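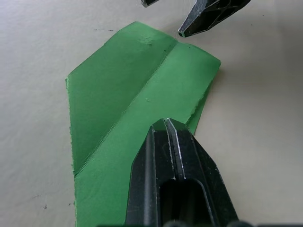
Green sheet with one long diagonal fold.

How Paper Is Made

Paper is all over the place. You write on it, blow your nose on it, wrap presents in it and tear it off cereal boxes. Most of it started out as part of a tree. This page tells you how a tree gets turned into a sheet, and what happens to the sheet when you are done with it.

What paper is made of

Look at the torn edge of a piece of paper through a magnifying glass. You will see tiny hairs sticking out. These are called fibers. A sheet of paper is a flat mat of fibers, all tangled together and pressed down hard.

The fibers come from plants. Every plant has them. They are made mostly of a stuff called cellulose (say it SELL-yoo-lohss). Cellulose is what helps a plant stand up. Cotton is nearly all cellulose, and wood has a lot of it too.

Wood also has a kind of natural glue in it, called lignin (LIG-nin). Lignin holds the fibers together and makes the wood stiff. To make good white paper, the paper mill has to get most of the lignin out.

Before paper

People were writing long before they had paper. In Egypt they used papyrus, which was made from strips cut from a tall water plant. The strips were laid side by side, then a second layer was laid across the first, and the whole thing was pressed and dried. Our word "paper" comes from the word "papyrus," but the two are made in different ways.

In other places people wrote on clay, on bamboo strips, on silk or on animal skins. Clay and bamboo were heavy. Silk and skins cost a lot of money.

Paper as we know it was first made in China, more than 2,000 years ago. The people who made it used bark, old rags and even old fishing nets. They beat these into a mush with water and spread the mush on a screen. The water ran out and the fibers stayed behind. When the mat was dry it could be peeled off.

It took hundreds of years for this way of making paper to spread to the rest of Asia, then to North Africa and Europe. For a very long time paper in Europe was made from rags. People went from house to house to collect old shirts and sheets. In the 1800s so much paper was being used that there were not enough rags to go around, and the mills began to use wood.

From tree to pulp

Many of the trees used for paper are grown in forests that are planted and cut like a very slow crop. Some paper is also made from the leftover pieces at sawmills, where logs are cut into boards.

First the bark comes off. The logs roll around in a huge turning drum and bump against each other until the bark is knocked away. The bark is not wasted. Mills often burn it to make heat.

Next the logs go into a chipper, which has sharp blades. It cuts them into chips that would fit on a spoon.

There are two main ways to turn chips into pulp. Pulp is the wet mush of fibers.

One way is to grind the wood. This uses nearly all of the tree, but the lignin stays in. Paper made this way is weaker, and it turns yellow when light falls on it. Newspapers are made like this. If you leave a newspaper on a sunny windowsill for a week, you can see the change.

The other way is to cook the chips with chemicals in a big tank called a digester. The lignin softens and washes away. The fibers that are left are long and strong. They are brown at first, so they are used as they are for grocery bags and boxes, or bleached to make white paper.

From pulp to paper

At the paper machine, the pulp is mixed with a lot of water. The mix is nearly all water at this point and only a little bit fiber. It looks like thin milk.

The milky mix is sprayed onto a moving screen. Water drains through the holes and the fibers settle on top of each other. By the end of the screen there is a wet sheet that can just about hold itself together.

Then the sheet goes between heavy rollers, which squeeze more water out. After that it winds over and under a long row of hot metal drums that dry it. At the very end it is rolled up. One roll can weigh as much as several cars.

The whole machine can be longer than a football field, and it runs day and night.

How paper gets its color

Color can go in at two different times. If dye is stirred into the pulp, the color goes all the way through. When you tear that kind of paper, the torn edge is the same color as the rest. If the color is put on top after the sheet is made, tearing it may show a pale line in the middle. Try both kinds and see.

Why paper folds and tears the way it does

When you fold paper, you bend the fibers along the fold. Some of them break and some slide out of place. They do not go all the way back, so the fold leaves a line even after you open the sheet. That line is called a crease. Thick paper has more fibers to bend, and it pushes back harder.

Paper also has a grain. As the screen moves along in the paper machine, most of the fibers end up pointing the same way, like logs floating down a river. Paper tears more easily and more neatly along the grain. Across the grain the tear wanders and goes ragged. Take a page from an old newspaper and tear it from top to bottom, then from side to side. One of the tears will be much straighter.

Where paper goes next

Used paper can be made into new paper. At the recycling plant it is mixed with water and stirred until it falls apart into pulp. Staples, tape and bits of plastic are taken out with screens and magnets. To get rid of ink, air bubbles are blown through the pulp. The ink sticks to the bubbles, floats to the top and is skimmed off.

Each time paper is recycled, the fibers get a bit shorter. After several times around they are too short to hold together well. Mills mix in some new fibers to keep the paper strong.

Some paper should not go in the recycling bin. Greasy pizza boxes, used tissues and paper with a shiny plastic coating can all cause trouble. The rules are not the same in every town, so check yours.

Make your own sheet

You need old newspaper or scrap paper, a bowl, warm water, a piece of window screen, two old towels and a grown-up with a blender.

Tear the paper into pieces the size of a stamp. Soak them in warm water overnight. Ask the grown-up to blend the soggy pieces with plenty of water until there are no lumps. Pour the pulp into the bowl and add more water. Slide the screen under the pulp, keep it flat, and lift it slowly. Let it drip. Turn it over onto a towel, put the other towel on top and press hard. Lift off the screen and leave the sheet alone until it is dry, which may take two days.

Your sheet will be thicker and bumpier than paper from a store. Do not pour leftover pulp down the sink. It will clog the drain. Squeeze it out and put it in the trash or the compost.

Words to know

Cellulose: the part of a plant that fibers are mostly made of.
Crease: the line left by a fold.
Digester: a tank where wood chips are cooked.
Grain: the direction most of the fibers point.
Lignin: the natural glue in wood.
Pulp: wet, mushy fibers ready to be made into paper.

Page last updated 27th December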